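July 2018, Pilten project, folding log

Three more sessions done for the shirt task. The club wants 28 clean folds before October and I still doubt the count means much. Half of what we call clean depends on who is marking.

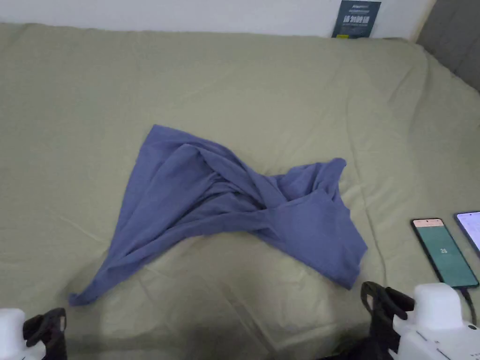 Clillix grips are fine on a flat hem, poor at finding a sleeve inside a bunch. Changing the pads won't cure that, whatever Kanska's leaflet claims. I'd sooner fix the starting heap and score the first grab alone. Ask the others before we spend 2,490 on new ones.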